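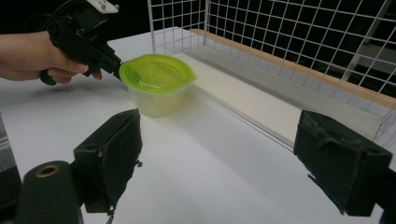 What do I need to start recording with the Plesteo hand kit?

A pair of Plesteo grippers, a charged recorder, a table you can clear, and a few ordinary household items. No robot arm is needed for recording. An arm only comes in later, if you want to run a trained policy on one.

# Plesteo Hand Kit - Sample Recordings and Notes

Maintainer: Heloísa Miranda
Last updated: June 21, 2022

This package holds the sample recordings that ship with the Plesteo hand kit, plus the notes we wrote while using the kit in our own lab. It is meant for people who have bought the kit, or are thinking of buying it, and want to see what the data looks like before they record their own.

## What is in the package

- 1,278 episodes in total
- 657 with one gripper
- 598 with two grippers
- The rest are calibration episodes and should be left out of training

Each episode is one attempt at one task, from the moment the operator presses record to the moment they press it again. Failed attempts are kept and marked `success: false` in the metadata. Filter on that field if you only want clean ones.

## Tasks

Tasks are short tabletop jobs with kitchen and desk items: moving a food container, closing a lid, stacking cups, sorting pens, folding a small towel. The full list is in `tasks.csv`, with the wording that was read to the operator. A few early tasks had two wordings. Both are kept, in the columns `prompt_a` and `prompt_b`.

Translucent and shiny items were included on purpose. They are hard for depth estimation, and several buyers asked for them. See the `surface` field.

## Folder layout

`episodes/` - one folder per episode
`calib/` - lens and jaw calibration
`meta/` - task list, operator codes, session log
`tools/` - viewer and conversion scripts

Inside an episode folder you will find the video, a jaw width file, a pose file and `info.json`. Two-gripper episodes have a `left` and a `right` subfolder with the same contents. The pose files share one clock. The videos do not, so use the offset in `info.json` before you line them up.

## Quick start

1. Unpack the archive on a local drive. Network drives work but the viewer is slow.
2. Install the packages in `tools/requirements.txt`.
3. Run `python tools/view.py episodes/0001`.
4. Drag the slider. Jaw width is drawn under the video.

To convert to the Vinden training format, run `tools/to_vinden.py` and give it an output folder. It takes a while on the full set. Use `--limit 50` for a first try.

## Recording your own

Calibrate the jaws at the start of every session and again after changing finger pads. Worn pads change the closed width slightly, and the script will warn you if the value has drifted.

Keep cables on the outside of the wrist. If a cable crosses the lens, stop and record again. Move at a steady pace and pause briefly before and after each grasp - the pose tracker loses its place most often on fast turns.

A plain matte table is fine, but the tracker needs something with visible detail in the background. A bare wall close behind the table gave us the worst results of any setup we tried.

## Known problems

- Pose drift in long two-gripper episodes. Check `pose_quality` and drop anything marked `low`.
- Sessions recorded in May used older firmware. Jaw width in those files is in millimeters, everywhere else it is in meters. The loader handles this, but your own scripts will not.
- Timestamps repeat for a single sample at the start of some episodes. Skip the first row.
- The Trostden mount fits the kit but shifts the lens. Recalibrate if you use it.

## What this data is not good for

Operators were all adults working at one table height, and most were right-handed. We would not use the set to compare operators or to say anything about how people in general handle objects. There is no force data, so tasks that depend on how hard something is squeezed are only partly covered.

## License

Free to use for research and internal testing with or without a kit. Ask before you redistribute a changed copy. Faces and voices were removed before packaging.

Related
Bickerstaff finger pads: fitting and replacement
Converting recordings to the Vinden format
Trostden mount: calibration notes
Plesteo recorder firmware changes

Contact: Plesteo support desk | © 2022 Plesteo | Back to top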